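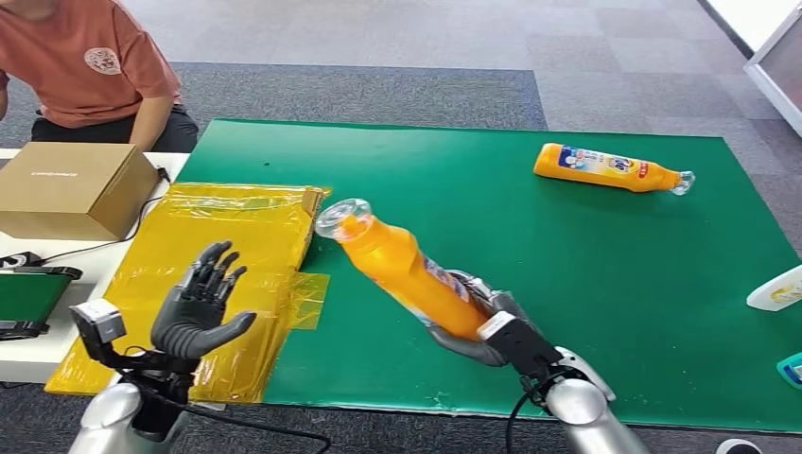 Laundry in a share house: who pays for what?
Started by dolan_t, February 17, 2020

dolan_t
There are five of us in a house with one washing machine and we can't agree on how to split the laundry costs. At the moment everything goes through a kitty: power, water, detergent, bin bags. One housemate washes every day because of his job and another takes most of hers to her mum's. The last power bill was up $80 on the one before and now the daily washer is getting the blame for all of it. Is anyone running a system that works? I don't want a coin box on the machine.
Tomás

marites_tan
We were a house of six in Footscray for years. We split power and water evenly and everyone bought their own detergent. The detergent was the only thing people argued over so we took it out of the kitty and that was the end of it. Put your name on it with a marker.

pusum
Disagree with taking it out of the kitty. You end up with five half-used bottles on top of the machine and no room for the basket. One big box for the house, replaced by whoever finishes it, receipt on the fridge.

dolan_t
"Replaced by whoever finishes it" is how we got to a box with a teaspoon of powder in the bottom that sat there for a fortnight.

nurhan.t
An extra $80 won't be the washing machine unless he's washing hot. Check the settings first. A cold wash in a front loader uses very little power. The dryer is another matter. Do you have a dryer?

dolan_t
Yes, an old vented one. He uses it in winter, hardly at all at the moment. We also had an air conditioner going in the lounge most nights this summer, so point taken.

nurhan.t
There's your $80 then.

karakaya_b
You can measure it if you want to stop the argument. I put a plug-in power meter on our machine for a billing period. Washing came to a very small part of the bill. The bar fridge in the garage, which had two cartons of drinks in it and nothing else, used far more. We turned that off and nobody mentioned laundry again.

marites_tan
Measuring your housemates' washing is a good way to lose housemates.

karakaya_b
I measured the machine, and I told everyone before I did it. They all wanted to know.

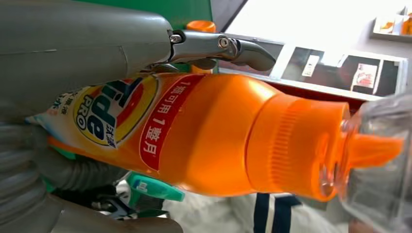 kevser_d
The detergent side is mostly people using too much of it. My old housemate filled the cap to the brim for a half load, every time, and then complained the towels were stiff. Liquid is the worst for this because you pour by eye. The imported bottles can be good value if you have an Asian grocer close by, but compare the volume as well as the price. The orange Tide PRO one has a red band with 1瓶可用1整月 on it, which says one bottle lasts a whole month. A month for how many people, though? For a house of five I'd ignore claims like that and write the date you opened it on the label. After you've been through two bottles you know what the house uses and you can divide it up properly.

pusum
Or use powder with a scoop. Same scoop for everyone, no guessing.

kevser_d
Powder doesn't dissolve well in our machine on cold. I get white marks on anything black. It might be the machine, it's older than I am.

nurhan.t
Dissolve it in a jug of warm water first. Takes a minute.

kevser_d
I'm not doing that before work.

lornance
Late reply but I'll put in a word for the roster. We have a sheet on the laundry door with a tick for every load. At the end of the quarter the water and detergent get split by ticks and the power gets split evenly. It isn't exact but it's near enough, and the person who takes her washing elsewhere pays less, which seems fair to me.

marites_tan
And everybody ticks honestly?

lornance
As far as I know. If someone forgets now and then it's a few cents. If you can't trust people with a tick you've got a bigger problem than laundry.

pusum
The roster would last a week at ours. Even split is simpler. Some people wash more, some people have longer showers, some work from home with the heater on. You can't itemise a household.

dolan_t
Thanks all. I talked to the others over dinner. We're going to keep power and water even, take detergent out of the kitty for now and see how we go until July. The daily washer has offered to put in an extra $2 a week without being asked, so that took the heat out of it. Barış, which meter did you use? I'd still like to check the dryer.

karakaya_b
Just a cheap one from the hardware shop. Make sure it's rated for the dryer before you plug it in, ours has the limit printed on the back. Some libraries lend them out too, so ask at yours before you buy one.

dolan_t
Will do. I'll post the dryer numbers when I have them.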